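3.2. Captura de demostraciones bimanuales en entornos domésticos

El conjunto Gesska se recogió íntegramente con pinzas de mano instrumentadas, sin brazo robótico en el lugar de la captura. Cada operador sostiene dos pinzas Bullberg, una por mano, y ejecuta la tarea a la velocidad que le resulta natural. Cada pinza lleva una cámara solidaria al cuerpo, orientada hacia las yemas, de modo que la geometría de los dedos en la imagen permanece constante salvo por la apertura de las mordazas. La trayectoria de seis grados de libertad se estima por odometría visual-inercial y la apertura se obtiene por regresión a partir de la posición de las yemas en la imagen.

El protocolo contempla 4 familias de tareas: extender, alinear, plegar y apilar. Las prendas se manipulan sobre superficies blandas de uso corriente (camas, sofás, alfombras) y con la iluminación existente en la vivienda. No se normalizó el fondo. En trabajos previos de nuestro grupo, realizados sobre la plataforma Rennie con mesa rígida y fondo uniforme, la política aprendida perdía precisión en la selección del punto de agarre al pasar a tejidos estampados, y se optó por incorporar esa variabilidad desde la fase de captura.

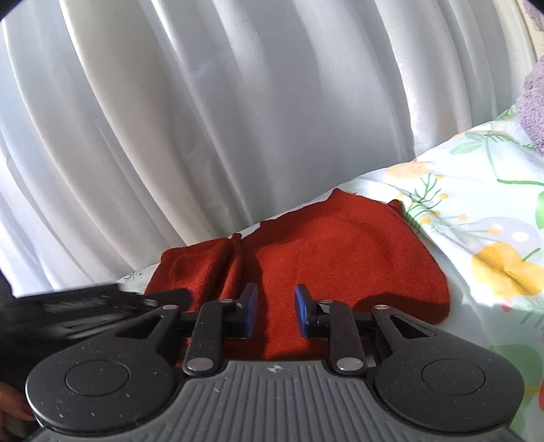 Figura 3. Vista desde una de las pinzas durante una demostración con una prenda roja de punto sobre una sábana estampada. La segunda pinza, a la izquierda, presenta desenfoque de movimiento.

La visibilidad recíproca de las pinzas introduce una restricción útil. Cuando una de ellas entra en el campo de la otra, la pose relativa entre ambas puede corregirse sin recurrir a un sistema externo de seguimiento. El módulo de calibración cruzada de Florkell detecta el contorno de la pinza opuesta y ajusta la transformación relativa por mínimos cuadrados sobre una ventana deslizante. Las observaciones con desenfoque elevado se ponderan a la baja mediante un término proporcional a la varianza del laplaciano en la región detectada; no se descartan, dado que en las fases de aproximación rápida constituyen a menudo la única medida disponible.

Tras el filtrado se conservaron 3.265 demostraciones. Se eliminaron las secuencias con pérdida de seguimiento prolongada en cualquiera de las dos pinzas y aquellas en las que el operador soltó una de ellas antes de terminar. Se reservaron 600 demostraciones para evaluación, seleccionadas por vivienda y no por secuencia, con el fin de evitar que una misma superficie apareciera en ambas particiones. Las etiquetas de fase se asignaron de forma semiautomática: un clasificador temporal propuso los límites y 2 anotadores los revisaron por separado. Los desacuerdos se concentraron en la transición entre alinear y plegar, cuya frontera es ambigua en los tejidos de punto por la facilidad con que forman arrugas intermedias.

La representación de entrada a la política consta de las imágenes de ambas cámaras, la apertura de cada pinza y la pose relativa entre ellas. Se excluyó la pose absoluta respecto de la superficie, ya que en las superficies deformables el plano de apoyo se desplaza con el propio contacto y su estimación resultó inestable. Las acciones se expresan como incrementos en el sistema de referencia de cada pinza. Durante el entrenamiento se aplicaron variaciones de exposición y balance de blancos, así como oclusiones sintéticas en los bordes de la imagen. No se aplicaron reflexiones horizontales por separado a cada cámara, porque alteran la correspondencia entre mano izquierda y mano derecha.

Dos limitaciones del procedimiento afectan a los resultados de la sección 4. La primera es que las pinzas no registran fuerza, por lo que la tensión aplicada al tejido solo puede inferirse de la deformación visible. La segunda es la oclusión: al acercar las yemas a la prenda, los propios eslabones pueden ocultar parte del borde que interesa agarrar. El efecto es más acusado en prendas de color uniforme, donde los pliegues ofrecen poco contraste, y se analiza por tipo de tejido en la sección 4.3.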